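Jobs & Volunteering > Community > Paid part-time

Evening Class Coordinator, Tunddale Adult Learning Center

Posted 26 August 2025

Tunddale Adult Learning Center is hiring a part-time coordinator for its evening program. The job is 18 hours a week, Monday to Thursday evenings, with one Saturday morning per term for enrollment. The post is open because Laurinda Paiva is moving to the daytime program. She will stay in the building and will share the first two weeks with whoever is hired.

We teach English, basic math, bookkeeping, sewing, and a repair class that covers lamps, small appliances and bicycles. Last term 153 people enrolled in evening classes. Most of them work during the day, and many come straight from a shift. Classes run from 6:00 to 8:30.

What you will do

Open the building at 5:15 and close it at 9:00. Check that each room is set up and that teachers have what they asked for. Keep attendance. Answer the phone and the enrollment email. Find a substitute when a teacher calls in sick – this happens most in winter, and it is often the hardest part of the evening. Order supplies within the budget for each class. Write a one-page report at the end of each term for Leonor Valente, the center director.

You will not be asked to teach. If you would like to, we can talk about it after your first term.

What we are looking for

Two years of work in an office, school, library, shop or anything else where you dealt with the public. You should be comfortable with spreadsheets and able to write a clear email. Spanish, Portuguese or Amharic would be useful but is not required. You will need to carry boxes up one flight of stairs, or tell us what arrangement would work for you. A background check is done before the start date and we pay for it.

We do not ask for a degree. Please don't send school transcripts.

Pay and leave

Pay is hourly and is set on the county scale for program staff, Grade 4. You will be paid for the Saturday enrollment mornings. The center closes for two weeks at the end of December and one week in April, and both breaks are paid. There is free parking behind the Loureiro building after 5:00. The number 70 bus stops at the corner, and the last one leaves at 9:20.
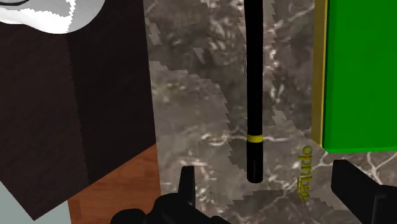 Supplies for the repair class take more care than the others, and you will handle them with Dagim Araya, who teaches it. His lists are exact about shape and size. If he asks for black rod with a rounded end, a square-cut piece will come back to your desk with a note on it. Get the part number before you order, and keep the packing slips.

How to apply

Send a resume and a short letter to Sofia Seixas at the front office, by email or on paper. In the letter, tell us about a time you had to change a plan on short notice. Keep it under 200 words. Interviews take 40 minutes and are held at the center. You will meet Leonor and one of the teachers, probably Clementina Falcão from the English program. Everyone who is interviewed gets an answer by phone, either way.

Questions about the hours or the duties can go to Laurinda through the front office. She is usually at her desk after 3:00.

Related listings

Front Desk Assistant, mornings – Wustach Public Library
Substitute Teacher, Bookkeeping (evenings)
Sewing Room Helper, Tunddale Adult Learning Center
Van Driver, part-time – Clonine Senior Services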